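Grants and Awards | Progress Reports
5 min read

Woltuswood Assistive Handling Project: Interim Report on Equipment Planning and Expenditure

Submitted to the Katene Fund by Fernanda Godinho, Project Manager
September 27, 2025

The project remains within its approved budget. The main equipment purchase, planned for May, has been moved to the second half of the grant period with the agreement of the Fund's program officer, Niall Baird. This report explains the use made of the intervening months, sets out the revised purchasing plan, and requests approval for one transfer between budget lines.

The original application proposed the early purchase of two arms with matching grippers, to be installed in the ground floor laboratory at Woltuswood. When quotations were received, the delivery terms and service charges differed widely between suppliers. The steering group asked that the choice of gripper be settled in simulation before any order was placed. Américo Brandão and Edin Matić have led that work, using the Vernuvell simulation package under the license already held by the department.

Simulation work began with simple furnished rooms and has moved on to rooms with sloping ceilings, wall hangings and mixed surface finishes. The purpose is to learn how often the view from the wrist is blocked by the gripper's own fingers, and whether a second, fixed camera must be budgeted for each station. A two-fingered gripper has been used throughout. 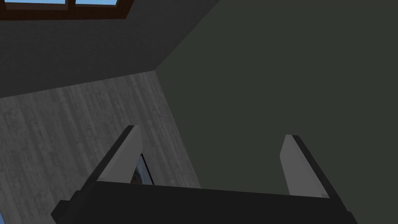

EQUIPMENT AND BUDGET

With the fingers spread wide, the wall between them stays in clear view, but a small framed picture near the corner of the room is mostly hidden behind the left finger. Views of this kind have shaped the camera recommendation given below. Across the current test set of 481 simulated trials, 379 were completed without the target being lost from view. The remaining trials are being reviewed by Mr. Matić, and his findings will be attached to the next report.

On the basis of the results to date, the steering group recommends the following:

Arms. Purchase of two arms as originally approved. Malance has confirmed in writing that its quotation will be held until the end of the grant year. No change to this line is requested.

Grippers. Purchase of two-fingered grippers only. The three-fingered model listed in the application is withdrawn, and the amount set aside for it is released.

Cameras. Addition of one fixed camera and mount per station. This item was not in the application. We ask that the released gripper funds be moved to cover it.

Service. A service agreement for the first year of use. Two suppliers include installation in this charge and one does not, and the comparison table has been corrected to reflect this.

Spending to date stands at 40 percent of the total award, nearly all of it on staff time and computing. The staffing line is expected to close slightly under budget following a late start by one research assistant.

Risks

The principal risk is delivery time. Malance currently quotes nine weeks from receipt of order, and the laboratory's electrical work must be finished before the arms can be accepted. Tudur Price, who manages the building program, has placed that work on the autumn schedule. If it slips, the equipment will be held by the supplier at a storage charge for which we have made no provision.

A second risk is that surfaces in the simulated rooms are plainer than those in real homes. Results should be read with that limit in mind, and a short period of physical testing is planned before the second station is commissioned.

Decision requested

The Fund is asked to approve the transfer from the gripper line to a new camera line. Subject to that approval, the purchase order for both arms will be issued by the department's finance office, and a copy will be sent to Mr. Baird.

Contact the Grants Office | © 2025 Woltuswood | Back to top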